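### 3.2 Where the T-shirts go

I should say at the outset that I never meant to write so much about T-shirts. When I started asking households in Plollbridge what they did with clothes they no longer wore, I had coats in mind (coats are what the older studies talk about, and coats are what people remember giving away). But I'd barely got through the first street before it was obvious that my notes were filling up with cotton jersey. People wanted to talk about T-shirts. They had opinions on them, and drawers full of them, and in one house a suitcase on top of the wardrobe that held nothing else.

The diary sheets bear this out. Over the month of March the households wrote down 1,663 garments that had, in their words, "stopped being worn", and of those 1,100 were T-shirts or something close enough that the person filling in the sheet used the same word. I've left their wording alone. If somebody called a vest a T-shirt, it's a T-shirt in my tables, and anyone who wants to re-sort them is welcome to the raw sheets.

What surprised me was how few had left the house. I had expected a fairly quick trip from drawer to bag to charity shop, much as MacBrayne Road turned out to work for shoes (see 3.1). Instead there was a long middle stage, sometimes lasting years, in which the shirt was neither clothing nor rubbish. People called it the "painting pile", the "gym lot", the "bed ones". I ended up calling it *the waiting drawer* in my notes and the name has stuck, although quite often it's a bag behind a door.

Colour matters more in all this than I'd guessed. White shirts go early, usually to the cleaning cupboard, because a yellowed collar settles the question. Black ones fade and get demoted to bed. Bright ones hang on. Several people told me they couldn't bring themselves to cut up a strong blue or a good red even when they'd not had it on for ages, and one of them said it would be like "cutting up a holiday". I have no theory for that, but I did write it down twice! 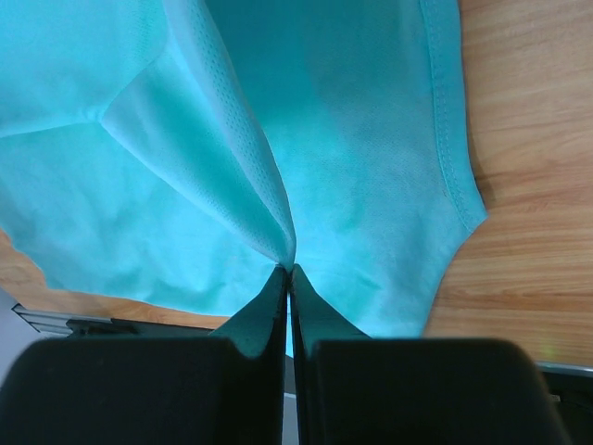 **Figure 4.** A blue-green shirt, apparently a T-shirt, crumpled on a wooden table. *Photo: Wodorance picture collection, used with permission.*

Softness is the other thing. Nearly everybody, when asked why a shirt was still in the waiting drawer, picked it up and squeezed it before they answered. I didn't prompt this and I didn't have a box for it on my form, so for the first few visits I simply missed it. Once I'd noticed, I started leaving more of a gap after the question, and the hands went out every time. Old cotton that has been through the wash for years has a feel that people plainly value and hardly ever mention, and I suspect that postal surveys (mine included, the pilot one, which I'd rather forget) can't pick it up at all.

Then there's the matter of rags. The Jirkorico study of household cloth, which I leaned on heavily when I was planning the visits, treats turning a garment into rags as the end of its life. I don't think that holds here. In Plollbridge a rag is often kept whole, folded, and put back with the others, and I came across 2 shirts that had been used for cleaning a bicycle, washed, and then worn again to bed. Their owners weren't embarrassed in the least. My form only allowed movement in one direction, so I had to draw an arrow backwards in the margin, and those arrows are why Table 5 has the odd extra column.

I also asked what would make people finally let go. Moving house came up most, followed by a drawer that would no longer shut. The clothing bank by the library holds 600 litres and was, by most accounts, perfectly easy to get to, so I don't think distance explains very much. A few people did say they weren't sure whether it would take things with paint on. I rang to check and got a different answer each time, which I've set out in the notes to Section 4, along with the wording on the bank itself and a list of the streets where the leaflet never arrived.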